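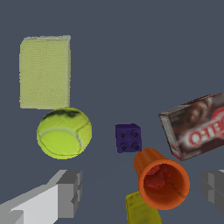
The Floor Is a Perfectly Good Place to Play

Every family I know has a game that can't be bought. Ours was called Hospital, though it had nothing to do with hospitals. You rolled a tennis ball down the hallway and it had to pass between two shoes and come to rest on the mat by the back door. If it hit a shoe, the shoe was "admitted" and had to be replaced by something smaller from the kitchen. By the end of a wet afternoon the hallway was a field hospital of egg cups and clothespins, and my brother and I were arguing so hard about the rules that our mother would send us out in the rain anyway.

I hadn't thought about Hospital in years. Then last June I was stuck in a rental house in Clikley with four adults, three children, a broken television and rain that had settled in for the week, and on the second morning one of the children picked up a cup and said, "OK, so this is the goal." I have been happily lost in the subject of homemade indoor games ever since.

There is so much of it! I started asking friends, then friends of friends, then people sitting next to me on trains, and almost all of them had something. They would begin by saying it was too silly to explain. Twenty minutes later they would be drawing me a floor plan.

Rules that grew in the living room

Miyuki Sugiyama has been writing these games down for longer than I've known they were worth writing down. She taught second grade in Ebihara, a town with long wet winters and a school gym that leaked, and on bad days she asked her students to bring in a game from home and teach it to the class. The only condition was that it had to be played with things already in the house.

She kept the rules on index cards. There are 242 of them now, in two shoe boxes, and she let me spend a whole day going through them at her dining table. Some cards have one line on them. ("Throw sock. Don't look.") Others are written on both sides and continue on a second card held on with a paper clip, with exceptions for grandparents and a special procedure for when the dog takes the ball.

What struck me first was how few of them are about winning. On many of the cards there is no winner at all, only a point at which everything falls over and you all start again. Sugiyama told me she used to ask, "And how does it end?" and the children would look puzzled. It ended at dinner.

The second thing was how exact they are about surfaces. A ball on carpet and a ball on tile are two separate sports. One card says a move may be played "on the kitchen side only," and when she asked the boy why, he explained that the living room side of the apartment sloped. He'd worked out the slope by himself, by losing.

My favorite is a game called Celeo. She has never found out where the word comes from; the girl who brought it in said it was just what her uncle shouted. Two players sit at opposite ends of a rug. Each puts down five objects, taking turns, anywhere on the rug, and after that nothing may be moved by hand. You roll a ball, any ball, and try to push your own objects to the far end without helping your opponent's along. That's the whole thing. It takes a minute to learn, and I've now played it with a seven-year-old and with a retired judge, and both of them beat me by putting a heavy thing right in front of a light thing and looking innocent.

A good object is hard to find

Spend any time with people who play like this and you'll find they have strong feelings about equipment.

Kiyoshi Takeda, who designed board games for most of his working life and now mainly repairs them, gave me a lesson in this over a pot of tea. His argument is that a cup is the best toy in any house. Stand it up and it's a target. Turn it over and it hides something. Lay it down and it becomes a tunnel with one end closed, and if you give it a push it won't go straight, because one end is wider than the other. It travels in a curve. He rolled one across the table to show me and it came back around toward him like a pet.

"You can't design that," he said. "I tried. I spent a year trying to make a playing piece that would come home, and the whole time I was drinking out of one."

He is nearly as fond of sponges, which stop a rolling ball without bouncing it back, and of building blocks, which he says are the one object every child will agree is worth ten points. (I tested this. It was true in three houses out of four. In the fourth a block was worth a hundred.) He dislikes marbles, which go under things. He has no time at all for ping-pong balls in a room with a draft.

What about tennis balls? I asked, thinking of Hospital.

"Old ones," said Takeda, very seriously. "A new one is too proud."

I know just what he means. A new tennis ball has too much jump in it for a hallway. Ours had been chewed by a neighbor's spaniel and rolled with a slight limp, and the two of us knew that limp so well that we could play it around a corner.

The evening crowd

I had assumed all this was mainly for children, and I was wrong. Above a dry cleaner in Ebihara there's a club called Plarura that meets once a month to play floor games, and the members are grown up, at least on paper. The night I went there were 42 people with their shoes off.

Noboru Tsuchiya started it with a few coworkers after an office move, when they had one evening in an empty suite and a box of things that hadn't been packed yet. They slid staplers across the floor until the security guard came up to see what the noise was. He stayed for two rounds. When the lease ran out they missed it so much that they went looking for a room with a good floor, and they brought a tennis ball along to every viewing and rolled it from wall to wall before they asked about the rent.

The format is simple. Whoever is hosting brings a bag of household objects that the others haven't seen. It is tipped out, and the group has 60 minutes to come up with a game, play it and write down the rules. Then the bag is passed to the next table, who have to play from the written rules with no questions allowed. This second part is where the screaming laughter comes from. You'd be amazed at what people forget to write down. My own table left out which way we were facing.

I was put in a group with Fongchan Wongsuwan, a pharmacist with a terrifyingly good throwing arm, and Tatsuya Miyazaki, who drives a delivery van and thinks about games on his route. We had a ladle, a bath plug on its chain, a roll of tape, some chopsticks and an oven mitt. For ten minutes we had nothing. Then Miyazaki put the mitt on his foot, and we were off. I won't try to explain Mitt. I will say that Wongsuwan landed the bath plug in the ladle from the doorway, backward, and that people from other tables got up to shake her hand.

She told me afterward that she'd joined because she was new in town and a friend had dragged her. "At a dinner you have to be interesting," she said. "Here I only had to hold the end of the tape." She has been going for two years and has since been to three members' weddings.

Playing it at home

If you want to try this yourself, and I really hope you do, Sugiyama's advice is to do less. Don't announce a game. Get down on the floor, put a few things there, and start rolling something. Someone will come over. Let the youngest person make the first rule and then stick to it, however strange it is, because the odd first rule is nearly always the one that makes the game yours.

Allow one new rule per round and say it out loud before the round begins. Write nothing down on the first day. If you still remember how it goes the next morning, it deserves a card.

Keep the number of objects small, too. Takeda likes five. He once judged a school contest where a team turned up with 150 pieces in a laundry bag, and they spent their whole turn setting up, very contentedly, and never rolled a ball. He gave them a prize for it.

And leave it out overnight if you have the space. We did this in Clikley, where we had to step over the goal on the way to the bathroom, and by breakfast two of the children had already changed the layout and were denying it. The game had become a long one by then, with a harbor in it and a tax. The rain stopped on the fifth day. We went to the beach, and it was a lovely beach, and at three o'clock the oldest boy looked up from his sandwich and asked if we could go back now, because it was still his turn.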